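Enton compact refrigerator, door-shelf model
Seller: Harkmont Kitchen and Breakroom Equipment
Condition: new, boxed. Price: 185
Notes by Xuân Thân, equipment desk. Last revised 7/26/25

The maker calls this a "family-capable" refrigerator. It isn't one. It is a compact unit for a breakroom, a studio kitchen or a corner of a workshop, and if you buy it expecting more you will be sending it back. We have sold 400 of them, and most of the returns came from people who believed the brochure.

The brochure also talks up the trim, which comes in dark gray only. Dark colors look smart in a showroom. In a dim corner they all go to black, and so does whatever you put next to them.

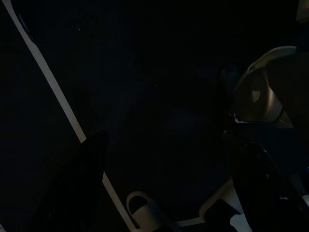

Dark surface with a pale edge, low light.

If your kitchen is badly lit, plan on a lamp. The door has no light of its own, and the one inside is weaker than the brochure suggests.

Door storage

This part we like, with reservations. There are two shelves molded into a white plastic liner. The lower one takes small water bottles standing in a row and holds them well enough when the door swings. The upper one is sold as a "flexible zone," a grand name for a shelf. Bottles stand there if they are wide at the base. Narrow ones lean or end up lying down, and bags creep over the edge.

Do not take the stated door load of 13 pounds as an invitation. We filled one to that figure for most of September and the hinge began to drop.

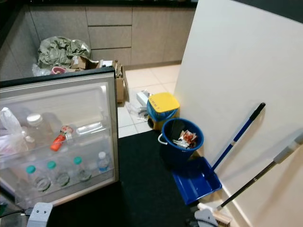 Clearance is the next thing people get wrong. The door needs to swing all the way open before the shelves are any use, and the printed diagram shows the cabinet as if it stood alone in a field. Measure from your base cabinets and allow for drawers that have to open too. Then look at what else lives on that floor: bins, a bucket, the boxes you meant to flatten. A door that opens only halfway will annoy you every day.

The leveling feet are fine on ceramic tile. On a mat the cabinet can sit slightly off true, and the door will drift. Put all four feet on the same surface.

The Muli and Risen alternatives

We stock both. The Muli is quieter and has a worse door, with a single shelf. The Risen costs 70 more and the extra money goes mainly into a handle. Neither is a bad machine. Neither does what its box says about odors, either, and the Enton's "fresh air insert" is a piece of foam. Wipe up spills and throw out old food.

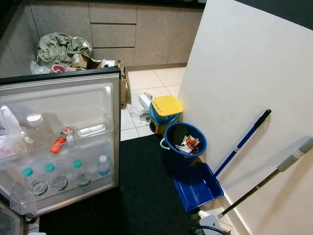
Cleaning is simple enough. Warm water and dish soap on the liner, nothing gritty. The shelf corners collect crumbs and need a brush. The seal along the top of the door should be wiped too, and the manual forgets to mention it.

In the box: refrigerator, one wire rack, ice tray, manual. The ice tray is flimsy.

Warranty: one year on parts. The advertised "extended care plan" is a separate purchase and we don't recommend it.

Pickup from the Harkmont counter or curbside delivery. Stairs are extra.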